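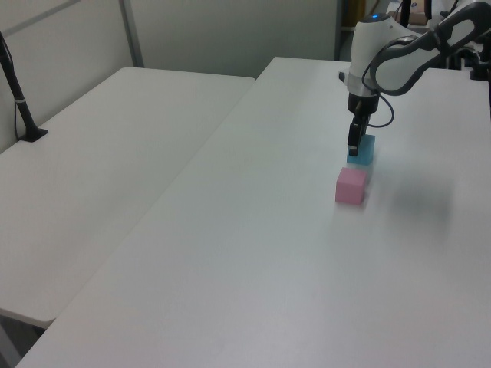 A pink cube and a light blue one on a white table, with a robotic arm above.

In praise of the small hotel that leaves you alone

My husband and I have just come back from six nights at the Besnard, a guest house at the top end of Fernholm, and I have been trying ever since to work out why I slept so well there. The bed was good, but I have a good bed at home. The view was of a lane and a row of bins and, if you leaned out a bit, the sea. Breakfast was eggs. I've stayed in far grander places and come home more tired than when I left, and I think I finally know what the difference is, so bear with me while I get to it.

Last July we spent a weekend at one of those big places outside Prarwood, the sort with 239 rooms and a lake. It had won things. You could see the plaques behind the desk while you queued. Everyone was perfectly kind to us, I want to say that at the start, and the towels were the size of tablecloths. But from the moment we parked the car we were being looked after, and it never let up! A young man asked about our journey. A young woman asked whether we had any plans for dinner, and when we said no she looked so worried on our behalf that we booked a table we didn't want. The phone in the room rang at nine to ask if everything was to our liking. There was a card on the pillow, and another by the bath, and a third one (I kept it, it's on our fridge) inviting us to share our story. We hadn't got a story. We'd had a shower.

By the Sunday I was tiptoeing past reception as if I owed them money.

I don't blame the people who work in these places. Somebody in an office has decided that a guest who isn't being spoken to is a guest who is being neglected, and they've been told to go out and speak. I did two summers of chambermaiding in Etlow when I was young, and I remember how much of the job was judging whether to knock. You got a feel for it. A pair of muddy boots outside the door at four in the afternoon meant somebody was flat out on the bed and would thank you to keep walking. I don't suppose you can put that on a training sheet, and I wouldn't want to be the one who tried.

Which brings me back to the Besnard. It's run by Ezequiel Tejada, who has had it long enough for the sign to need repainting, and when we arrived he gave us a key with a wooden tag on it, told us which stair creaked, and went back to his potatoes. That was the whole of the welcome. I stood in the hall with my suitcase feeling slightly put out, I'll admit, and then I went up and opened the window and felt my shoulders come down from somewhere near my ears.

Over the week I began to notice how much was being done without anyone mentioning it. We'd walked in soaked on the second evening and there was a clothes horse on our landing when we came up from supper. I had left half my toast two mornings running, and on the third there was one slice instead of two, with a bit more fruit. He had clearly seen that my husband likes to read his paper before he can manage a conversation, so the coffee came and the talk waited. All of that takes a great deal of attention. It takes more, I'd say, than ringing a room at nine o'clock from a list.

Now, I know what will be said to this, as my sister has already said it. She loves the big hotels. She travels for work on her own and she likes a bright lobby and a person behind a desk at midnight, and she finds guest houses creepy, all those ornaments and somebody's dog. She once paid for a night in a place with 912 reviews, every one of them mentioning the owner's friendliness, and had to climb past him on the stairs to get to bed. So I accept that small doesn't always mean peaceful. A landlord who follows you about with a plate of flapjacks is every bit as wearing as a pillow card, and harder to say no to.

And there are people for whom a fuss is the point of the holiday. If you've spent the year making everyone else's tea, then having a stranger ask what you fancy must be heaven, and good luck to you, have the massage as well.

But I do wish the grand places would trust us a little more. I wish they'd give us the key, tell us when the kitchen shuts, and let us come and find them. We're booked into the Besnard again in the spring, same room, and I've asked my husband to lean out and check on the sea.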